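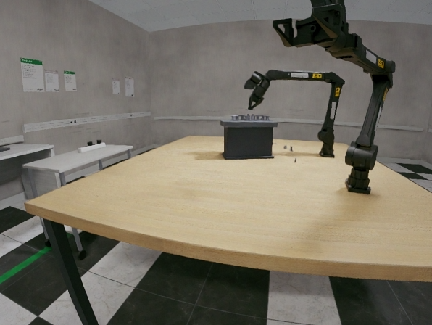
The Last Shift at Bruvance

The notice went up on the canteen door in March. It was one sheet of paper, typed on both sides, and it said that the Bruvance mill would stop rolling steel in 30 days. By noon somebody had taken it down and by two o'clock the office had put up another one.

I had been in the mill since I was nineteen. My father was there before me and walked out in the long strike, when the whole town of Grallham lived on soup and borrowed coal. He kept a picket sign in our garage until he died. It said FAIR PAY on one side and nothing on the other, as they had run short of red paint.

There were 619 of us on the books. The union called a meeting at the Rothe Street hall, which seats 300, so the rest stood in the parking lot and had the speeches passed back to them a line at a time. By the time the words got out to where I was, they had changed. I heard that the company would keep the finishing line open. A man beside me heard that it had already been sold to Dramness.

We voted to strike. I voted for it too, though I couldn't see what we would be holding back. They didn't want our work anymore. My wife asked me that night what the point was, and I told her my father would have gone out. She said my father had four kids and a mortgage he never paid off. Then she found my wool socks and put them by the door.

I took the night picket at the north gate. We had an oil drum for a fire and a radio that got one station. Trucks came for the spare parts and we stood in front of them until the police moved us to the curb. Nobody pushed very hard. The sergeant had gone to school with half of us, and his brother worked in the slab yard.

On the ninth night the snow came back. A young guy from the coil shop asked if it had been like this in my father's day. I said I was a kid then and what I remembered was the food. We ate potatoes every way there was to cook them. I remembered a woman from the next street leaving a ham on our porch, and my mother crying about it in the kitchen with the water running.

He asked if they had won.

"They went back for 70 cents an hour more," I said.

He worked that out for a while – I could see him doing it – and then he went to get more wood.

The settlement was two weeks' extra pay and the health plan through the summer. We voted on that as well, in the same hall, and this time I got a seat. I put my paper in the box and drove to the mill to clean out my locker.

The furnaces were off by then. I had never heard the place without them. I took my boots, my thermos and a photograph of the softball team, and I left the lock hanging open on the door.

When I got home I put the boots in the garage next to my father's sign. My wife called from the house to say that supper was ready. I turned the sign around so the painted side faced out and went in.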